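Comparing Two Grippers and Two Camera Positions for Wheelchair Handling

February 26, 2020
Print this page | E-mail this page 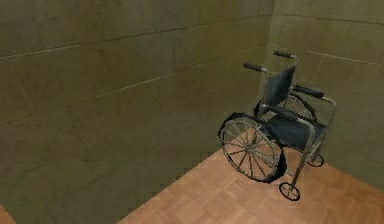
The question I set out to answer over the winter was a narrow one: which of two grippers is better suited to taking hold of a manual wheelchair by its push handles, and where should the camera be placed while it does so. The work was carried out in simulation between the beginning of December and last week. I am recording the results on this page because several readers have written to ask about them, and because my earlier notes on the subject were incomplete.

The two grippers under comparison were the Furnel parallel gripper, which has flat fingers, and the Uchida three-finger gripper, which closes around an object. Both were mounted in turn on the same arm model, with the same controller settings. Hussam Karam prepared the arm model and was kind enough to review the contact parameters before any trials were counted. Any remaining errors are mine.

Choice of room and object

A wheelchair is a demanding object for a test of this kind. The tubes are thin, the spokes are thinner, and the handles sit close to other parts of the frame. Upholstery adds a further difficulty, as the dark fabric of the backrest offers a depth camera very little to work with.

I placed the chair in a tiled corner on a parquet floor. The corner matters a great deal. In open space, both grippers can approach a handle from almost any side, and the comparison tells us little. With the chair pushed back toward two walls, the nearer handle remains reasonably accessible, while the farther one leaves the wrist a limited set of approaches. The room is one of the standard settings in the Skostdale scene library, and I left its walls, floor and lighting unchanged throughout.

Procedure

Each gripper was given 50 attempts at the near handle and 50 at the far handle, under each of the two camera positions. An attempt was considered successful if the gripper closed on the rubber grip, held it for 5 seconds, and drew the chair a short distance away from the wall without losing contact. Attempts in which the arm touched a wall were recorded as failures, even where the grasp itself was sound. I considered treating these separately and decided against it. In a real corridor, a scraped wall is a failure.

The starting position of the arm was varied slightly from one attempt to the next. The position of the chair was not. I accept that this is a limitation, and it will be addressed in the next set of trials.

The first camera position was fixed, high and to one side of the chair, looking down. The second was on the wrist, immediately behind the gripper.

Results for the Furnel gripper

The Furnel performed well on the near handle. Its flat fingers are easy to align with a straight grip, and the planner found a usable approach quickly in nearly every case. When it failed, the usual cause was a small error in angle, so that the fingers met the grip near its end and slid off when the arm began to pull.

The far handle was a different matter. The gripper body is wide, and when it is turned to bring the fingers into line with the grip, one side of the body comes very close to the wall. A large share of the failures were wall contacts of this type. Lengthening the fingers improved the clearance but made the hold less firm, and I returned to the standard fingers after eight attempts, which are not included in the totals.

Results for the Uchida gripper

The Uchida was slower on both handles. Closing three fingers in sequence takes time, and the controller waits for each to report contact before it permits the arm to move. Once closed, however, the hold was noticeably better. The chair could be drawn out at a modest angle without the grip turning in the fingers – something the Furnel could not do reliably.

At the far handle the Uchida had the clear advantage. It does not need to arrive in one particular orientation, and the planner was therefore free to choose whichever wrist angle kept the arm away from the tiles. Its most common failure was of another kind. On a number of occasions one finger closed against the fabric of the backrest, reported contact, and the controller accepted the grasp as complete. I raised this with Nassoro Mollel, who suggested requiring agreement between finger position and contact force before the grasp is accepted. That change has been made in the current version of the controller, but the trials reported here were run without it.

Camera position

I had expected the wrist camera to be superior in all cases, and this expectation was not borne out. The fixed camera gave a much better estimate of where the chair was and which way it faced. The tubular frame, the armrests and the large wheels all help to establish its pose, and from the wrist most of these are lost as the arm draws near.

The wrist camera was of greater value in the final part of the approach, where a small correction is often needed. It was also more troubled by the tiles. The walls have a mottled finish, and at close range the darker patches were sometimes taken for the edge of the black grip. The same confusion did not occur with the fixed camera.

The most dependable arrangement was to use the fixed camera for the approach and hand over to the wrist camera shortly before contact. I tested this only briefly, with the Uchida gripper, and do not wish to place too much weight upon it.

A note on rendering and time

The full comparison required 900 minutes of computing time, not including the runs that were discarded. Most of this was spent on contact calculation for the Uchida. Readers with modest equipment may wish to reduce the number of attempts before they reduce the quality of the contact model. In my first runs I did the reverse, and the results were of no use.

Shadows were left on. Turning them off shortens the rendering, but the fixed camera then had more difficulty judging where the wheels met the floor, and the estimated height of the handles suffered accordingly.

Recommendation

For work in open space, where the chair may be approached freely from behind, the Furnel gripper is adequate and considerably faster. For a chair standing in a corner or against a wall, I would recommend the Uchida, together with the revised contact check described above. I would not recommend either gripper with a wrist camera alone.

The next trials will use the Cilletham arm, which has a narrower wrist and may alter the comparison in the Furnel's favor. I also intend to turn the chair by small amounts between attempts, and to include the armrests as grasp points. Those who wish to receive the settings file may request it by e-mail, stating which version of the simulator they are using – the format changed in December and older files will not load.

Receive new posts by e-mail. Enter your address to subscribe to the newsletter. You may unsubscribe at any time.

Recent posts
Contact Settings for Soft Objects: A Correction
Calibrating a Wrist Camera Without a Printed Target
First Impressions of the Cilletham Arm
Door Handles, Part Two
Notes on the Skostdale Scene Library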